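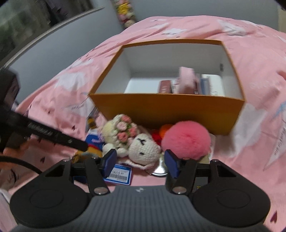

**Clube de Têxteis de Grolesham - Secção de Brinquedos Macios**

O **brinquedo macio** é um objeto de brincar ou de coleção feito de uma cobertura têxtil e de um enchimento flexível. O termo reúne os bonecos de pelúcia cosidos, os de feltro, os de malha tricotada e os de croché, entre os quais se incluem os chamados *amigurumi*. Em Portugal diz-se muitas vezes simplesmente «peluche», mesmo quando a peça não é feita desse tecido, e no Brasil é corrente a forma «bicho de pelúcia». Neste artigo usa-se a designação mais geral, e as outras palavras ficam reservadas para as técnicas respetivas.

## Terminologia

A palavra «peluche» vem do francês e designa em primeiro lugar um tecido de pelo comprido, mais alto que o do veludo. A passagem do nome do tecido para o nome do brinquedo é um processo comum nas línguas europeias. O inglês, por exemplo, conhece *plush* nos dois sentidos.

*Amigurumi* é uma palavra japonesa que junta a ideia de malha, tricotada ou de croché, com a de boneco recheado. Em português costuma ficar invariável no plural, mas encontra-se também «amigurumis». O dicionário interno do clube aceita ambas as formas e pede apenas que não se misturem na mesma página.

A distinção entre boneco e brinquedo não é igual em todos os países. Algumas peças são vendidas como objeto decorativo e não cumprem as regras aplicáveis aos artigos destinados às crianças, embora tenham a mesma aparência.

## História

Figuras de pano recheadas com palha, trapos ou serradura são conhecidas em muitas culturas, e por serem de material perecível conservaram-se poucas das mais antigas. Durante muito tempo foram uma produção da casa, feita com restos de roupa. A fabricação industrial desenvolveu-se na Europa na segunda metade do século XIX, quando os tecidos de pelo ficaram mais acessíveis e a máquina de costura já estava difundida. O urso articulado, que é talvez o tipo mais conhecido, aparece nos primeiros anos do século XX na Alemanha e nos Estados Unidos.

Depois da Segunda Guerra Mundial as fibras sintéticas substituíram em grande parte o mohair e a lã. Os brinquedos tornaram-se mais leves e passaram a poder ser lavados em casa, o que com a serradura não era possível. Os olhos de vidro montados em arame foram também abandonados na produção para crianças, em favor de peças de plástico com fixação interior.

O croché de figuras pequenas tem uma história própria, ligada em especial ao Japão, onde ganhou popularidade nas últimas décadas do século passado. A divulgação pela internet levou-o a outros países, e as receitas circulam hoje em muitas línguas, com abreviaturas que não coincidem sempre entre si.

## Materiais

### Cobertura

A pelúcia sintética é formada por uma base tecida ou em malha e por um pelo de poliéster ou de acrílico. O pelo tem uma direção, e o molde deve ser colocado de maneira que ele corra da cabeça para baixo. Um erro neste ponto só se nota com a peça montada, porque as duas metades refletem a luz de forma diferente.

Para o croché emprega-se de preferência o algodão, que define bem o ponto. O acrílico é mais barato e mais quente ao tato, mas forma borboto com o uso. Existe ainda o fio de chenille, muito macio, no qual os pontos se veem mal e é necessário contar com os dedos. O fio Wan, que a secção utiliza nos seus cursos, é um algodão mercerizado em novelos de 90 metros - um novelo chega para uma figura pequena numa só cor, mas convém ter outro do mesmo banho de tinta.

### Enchimento

O enchimento mais usado é a fibra oca de poliéster, vendida solta. Outros materiais são:

- a lã cardada, que se compacta com o tempo e dá um corpo mais firme;
- o capoque, fibra vegetal leve, difícil de lavar;
- os grânulos de plástico ou de vidro, que servem para dar peso à base e devem ir dentro de um saquinho fechado;
- os retalhos de tecido, que deixam irregularidades visíveis sob uma cobertura fina.

Uma peça com pouco enchimento perde a posição do pescoço. Com enchimento em excesso, a malha abre-se e deixa ver a fibra branca.

### Olhos e pormenores

Os olhos de segurança têm uma haste que atravessa o tecido e uma anilha que se prende por dentro. Não podem ser retirados depois de fixados sem estragar a haste, e por isso a sua posição marca-se primeiro com alfinetes. Nos brinquedos para crianças pequenas prefere-se o bordado. O nariz e a boca são normalmente bordados em qualquer dos casos, com fio de algodão de várias pontas.

## Técnicas de construção

### Costura

O corpo cosido compõe-se de peças cortadas segundo um molde, unidas direito com direito e viradas através de uma abertura. A abertura situa-se quase sempre nas costas ou entre as pernas, onde o ponto invisível se disfarça melhor no pelo. Ao cortar a pelúcia, a tesoura deve apanhar só a base do tecido e não o pelo, para que a costura fique coberta.

As articulações tradicionais fazem-se com discos de cartão prensado ou de plástico, ligados por um parafuso ou por uma cavilha. Uma articulação mais simples é a de fio, em que os dois braços são presos por uma linha forte que passa através do tronco.

### Croché

As figuras de croché trabalham-se em espiral contínua, em ponto baixo, a partir de um anel mágico. O anel fecha-se completamente, ao contrário do início com correntes, que deixa um pequeno orifício no centro. O volume obtém-se com aumentos e diminuições repartidos de modo regular. Uma esfera de tamanho médio, trabalhada com agulha fina, pode pedir cerca de 600 pontos, e um marcador no primeiro ponto de cada volta evita que se perca a contagem.

As partes são feitas em separado e cosidas no fim, ou então ligadas durante o trabalho. O segundo método dá uma união mais resistente, mas exige que se saiba desde o início onde ficam as pernas. Muitos principiantes acham a montagem mais difícil do que o próprio croché.

### Feltro

No feltro não há avesso e as bordas não desfiam, pelo que as peças se unem pelo lado de fora com ponto de caseado. É uma técnica adequada a figuras planas, a alfinetes de peito e a enfeites. Suporta mal a lavagem, sobretudo quando contém lã em percentagem alta.

## Conservação

O pó é o principal agente de desgaste nas coleções domésticas. Retira-se com um pincel macio ou com um aspirador de força reduzida, pondo uma rede fina entre o bocal e a peça. A luz direta desbota primeiro os rosas e os roxos, e em seguida os azuis.

A lavagem depende do enchimento e não somente da cobertura. As peças de poliéster lavam-se à mão em água morna e secam na horizontal, sobre uma toalha, viradas várias vezes. Se o interior ficar húmido aparece um cheiro a mofo que é trabalhoso de eliminar. As peças com cartão nas articulações não devem ser mergulhadas.

Para guardar durante longo tempo, recomenda-se uma caixa limpa, de preferência de cartão sem ácido, e papel de seda entre as figuras. O plástico fechado conserva a humidade. As peças pesadas ficam por baixo, e as que têm arame no interior devem estar direitas, para que o arame não marque a malha.

## Colecionismo

Os colecionadores organizam-se por fabricante, por época, por espécie de animal ou por tamanho. As miniaturas constituem um domínio à parte: no regulamento da feira de Rimine entram nesta classe somente as figuras que medem até 108 milímetros, incluindo as orelhas. As etiquetas originais aumentam o valor de uma peça, e por este motivo muitos colecionadores não as cortam.

A feira realiza-se em agosto e aceita trabalhos feitos à mão ao lado dos industriais. Em Trotdale existe um encontro menor, dedicado à troca de moldes, com 20 mesas e sem venda ao público. A secção de Grolesham participa nos dois, mas apresenta peças a concurso apenas em Rimine.

## Ver também

- Anel mágico
- Feltragem com agulha
- Fibra de poliéster
- Marioneta de luva
- Mohair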